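News > Company Updates > Press Releases

We use cookies to remember your settings and to see which pages get read. By staying on this site you agree to our use of cookies.

FOR IMMEDIATE RELEASE

Ponthorpe puts its home pickup work on a new footing, and on a new pay scale

LUTENPORT, 11 Sep 2023 – I usually leave the press releases to people who enjoy writing them, but I run the home pickup crew at Ponthorpe and I asked to do this one myself. So bear with me!

Ponthorpe makes tidying and sorting software for robots that will someday work in people's homes. My end of it is the hands-on end. As of this month, all 53 people on my crew are moving from task pay to a regular hourly wage, with a set shift and a paid break in the middle. That's the news. If you're on a deadline you can stop there, and thank you for reading.

For everybody else, a little background. We teach the software by doing chores ourselves with grippers in our hands, over and over, in ordinary rooms. We pick up the trash, put it in the basket, move on to the next thing. When I started, we did this in a rented unit in Furham with bare tables and a box of plastic blocks. It was tidy and dull, and I don't think anyone's house has ever looked like that (mine sure doesn't). In May we packed up the blocks and started working in lived-in bedrooms and kitchens, with real bedspreads and real wrappers.
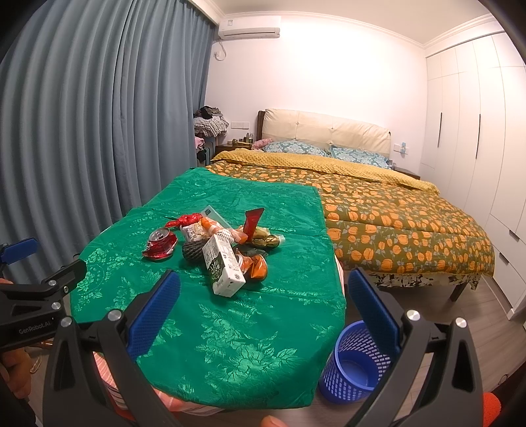
The rooms changed the job more than I thought they would. A snack wrapper is a miserable thing to pick up with a gripper. It slides, it folds, it sticks to the wrapper next to it, and on a slick patterned cloth it'll travel a good way before you get hold of it. Drink cartons are easier. Cans are fine until they're crushed, and then it's all about the angle you come in at. My crew has opinions on every one of these and will share them with you at lunch whether you asked or not.

And that's why task pay had to go. Under the old setup you got paid for each finished pickup, so the person who drew a pile of foil and crinkly film made less than the person who drew a few nice solid boxes. People rushed. Wrists got sore. We heard about it, loudly, at the spring crew meeting, and we should have fixed it sooner than we did.

So starting now, the hourly rate covers everything, including setting up the room and putting it back the way it was. Nobody on the crew works more than 100 minutes with grippers before the break. We've also added eight lead spots, all filled from inside the crew, and the leads get a say in which chores go on the schedule. The first thing they did was split laundry and litter into separate shifts, and I'm told this was long overdue.

I get asked a lot whether we're working ourselves out of a job. It's a fair question, and I've asked it upstairs myself. What I can tell you is what's on paper: every crew member has a 13-month agreement, with paid training time for anyone who'd like to move over to reviewing recordings or fixing the grippers. I can't promise what this trade looks like after that. I'd love for a lot of these folks to be the ones who set the machines up in people's houses, and a few have already told me they'd like that too.

We've also put our chore planning on a shared board called Joseph. Anyone on the crew can add a chore, flag a bad one, or swap a shift without phoning me at dinnertime, so I'm a fan.

We're hiring in Lutenport this fall. You don't need a technical background. You need steady hands, some patience with candy wrappers, and a willingness to leave a stranger's bedroom as you found it. Write to the crew desk at Ponthorpe and tell us which hours suit you.

– Home Pickup Crew Manager, Ponthorpe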